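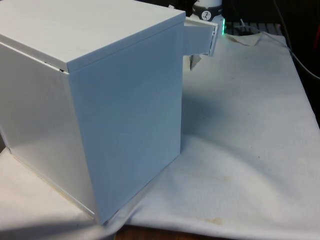
White box with separate lid and part-open tray, on a cloth-covered table.

The subscription ledger

How a four-piece band from the north moved its income from streaming to direct payment, and what the work involves

By the time Flandimex finished their second run of club dates, the band had a mailing list of 3000 addresses and no clear idea what to do with it. The list had been gathered on paper at the merchandise table and typed up in the van. It contained duplicates, dead accounts and a number of entries where the handwriting had defeated everyone.

Bernd Stüber, who plays bass and keeps the accounts, spent most of May cleaning it. He removed bounced addresses first, then merged duplicates by hand, then sent one plain-text message asking people to confirm that they still wanted to hear from the band. He was left with 1050 confirmed names.

"It felt like a loss for a day or so," Stüber says. "Then I looked at the open rate and it had gone up by more than double. The other addresses were costing us money every time we pressed send."

The confirmed list became the base for a paid tier, launched under the name Fudon after the band's first rehearsal room. Subscribers pay £7 a month. For that they receive one finished recording, one set of working notes and access to an archive of desk recordings going back to the first tour. There is a single tier. An early plan had four, with different bundles of downloads and signed items, and it was dropped when Stüber worked out how long the packing would take.

The monthly recording is the fixed point of the schedule. Tracking is done over two evenings at Stöcker, a small residential studio with one live room and a control room that doubles as a kitchen. The band records together where possible, with the guitar amplifiers in the corridor and the drums under a low ceiling that suits short, dry sounds. Vocals are replaced afterwards if they need to be. Mixing is limited to one day. Masters go out as 24-bit files alongside a compressed version for phones, and both carry the same track information so that they sort correctly in a listener's library.

Metadata takes up more of the conversation than one might expect. Each track has to be registered before release, with writer shares agreed and entered. Flandimex split writing income equally whatever the origin of the song, an arrangement they put in writing before the first subscriber had paid. Cover versions are kept out of the paid area altogether. The licensing can be done, but for one recording a month the paperwork outweighed the interest.

Access is handled by Trovis, a membership system that sits on top of the band's existing site. It takes the payment, issues a login and closes the account if a card fails and is not replaced. The failed cards were the main surprise of the opening months. Expired cards accounted for most of the cancellations, and very few of those people had meant to leave. A reminder is now sent before the expiry date and a second one after the first failed attempt. Losses have slowed since.

The working notes began as an afterthought and are now read more closely than anything else. They cover tunings, discarded verses, string gauges and the order in which parts were added. One set, on how a chorus was moved down a tone to suit a tired voice and then left there, drew 90 replies. Stüber answered all of them over a fortnight, mostly on trains.

Some things have been stopped. A live chat after each release was tried at 9 pm and then at 7 pm, and neither hour suited the subscribers overseas. A physical single was costed and put aside – postage outside the country came to more than the pressing. The forum is still open, though it is quiet between tours and the band reads it more often than it posts.

Touring remains the larger part of the income. The subscription covers studio time, van insurance and the rehearsal room, with a small balance carried forward each quarter. It also changes the order of the work. Songs reach subscribers first, are played live second and are only then considered for an album, by which stage the arrangements have usually shifted. Of the recordings issued so far, the band expects to re-record most of them before the next album and to leave the subscriber versions in the archive as they are.

The next session at Stöcker is booked. The song has a working title, two verses and no bridge, and the drum part is still being argued over.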